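Nastwood beginnt mit Sicherung der Stadtmauer von Skesdale

Skesdale. Die Nastwood Denkmalpflege GmbH hat den Auftrag zur Sicherung des nördlichen Stadtmauerabschnitts erhalten. Der Abschnitt ist 89 Meter lang. Vorgesehen sind die Verfugung mit Kalkmörtel, der Einbau von 31 Nadelankern und die Erneuerung der Mauerkrone. Das Planungsbüro Abreu übernimmt die Bauüberwachung. 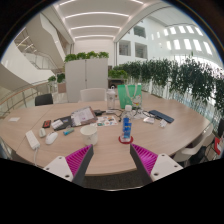 Die Arbeiten beginnen im März. Der Fußweg am Gendside-Tor bleibt bis Oktober gesperrt. Die Pläne liegen im Bauamt aus, Einwendungen sind schriftlich einzureichen.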